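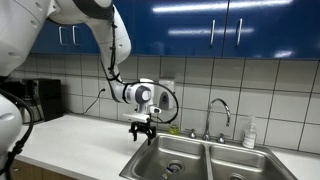 Cable routing is the first thing to get right when fitting the Kinent two-finger gripper kit to a Kullotero arm. The kit ships with one 10 mm cable, a flat mounting plate and a bag of clips. Run the cable along the forearm and fasten it at intervals, then leave a free loop beside the wrist before it turns down to the tool, as on the arm over the sink. A loop that is too tight will pull on the connector when the wrist rotates; one that is too long will catch on faucets and cabinet handles.

Before you start

Power the arm down at the controller and wait 20 seconds. You will need the hex keys from the kit and firmware 484 or later on the gripper.

Fitting the gripper

1. Bolt the mounting plate to the wrist flange. Tighten in a cross pattern.
2. Attach the gripper to the plate with the jaws open.
3. Connect the cable at the tool end first, then work back toward the base.
4. Rotate the wrist by hand through its full travel. If the cable goes taut at any point, release the nearest clip and feed more through.

Setting the tool offset

Open the Linholm panel, select Tool, and enter part code 3805. The offset loads automatically, but it assumes the standard plate — if you have the thicker Gosling plate, add its depth to the Z value yourself. Save, then restart the controller.

Checking clearance over a basin

Jog the gripper at low speed to a point centred above the basin. Lower it in small steps and watch the jaw tips against the rim. Store this position as your approach point. Set a second one above the adjoining basin if the sink is a double. Keep the faucet spout inside a no-go zone with a generous margin.

Spare clips are sold separately. The colour does not affect fit.

Written by Aisyah Kwok. Procedure checked by Haziq Osman. Last revised February 23, 2022.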